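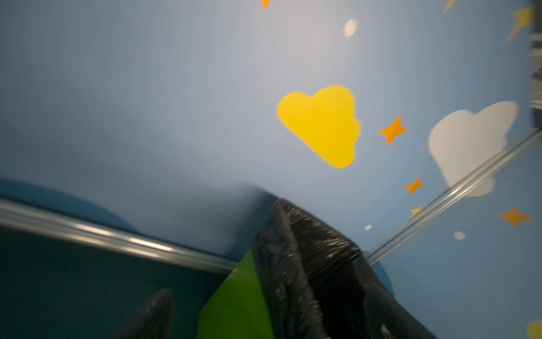 Sun 27 April -- sorting cell, back bench at Modton

Finished the wiring on the right arm this morning and had both arms answering by lunch. The rail brackets from Pētersons are stiffer than the printed ones. I'd still like a second bolt on the left base before we run it at full speed.

Wrapped the finger pads again. The last tape started lifting after 14 picks. Gintarė Hunt says to rough up the plastic first and leave the wrap overnight, so the spare set is on the shelf doing that now. Please leave it alone until Monday.

Wrist camera exposure is set by hand. On auto it hunted every time the gripper passed over something shiny, and clear plastic is the worst for that. Log file is at 3,036 lines, mostly exposure warnings from before I changed it. I'll clear it out once I've saved a copy.

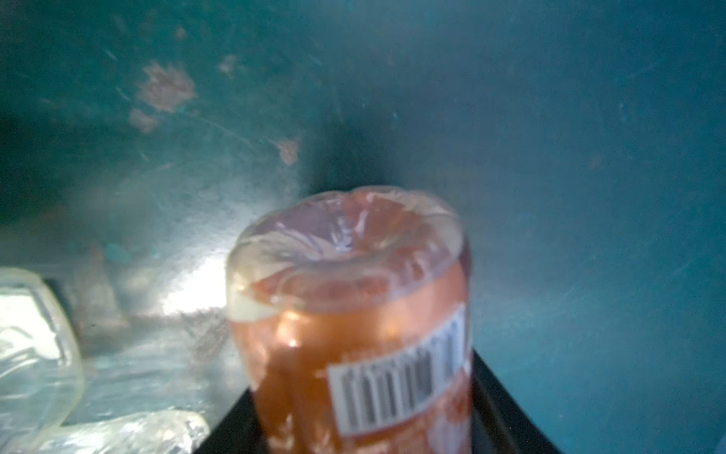

What does the wrist view do that the fixed camera can't?

It gets close enough to show which way an item is lying, and whether a label faces the gripper. The fixed camera is better for choosing what to go for first, so the script asks it first and only switches over for the last 100 mm.

Grip force is at 11 on the Buneck controller for now. Thin bottles buckle if it goes much higher. Cartons probably want their own setting, but I haven't split the item types yet.

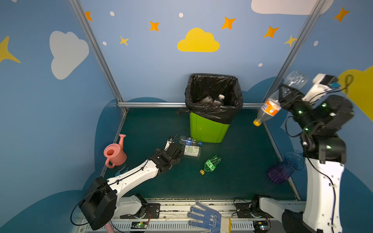 The other job is keeping the arms out of each other's way. At the moment it's a plain lock in the script -- one arm reaches in over the bin, the other waits on its own side. Slow, but I can follow it when something stops. A shared zone map would be quicker and I'm not writing one before August.

To do:
Second bolt, left base
Tie down the cable near the left wrist
Ask Bullden about longer power leads
Save the log, then clear it
Try cartons at a lower force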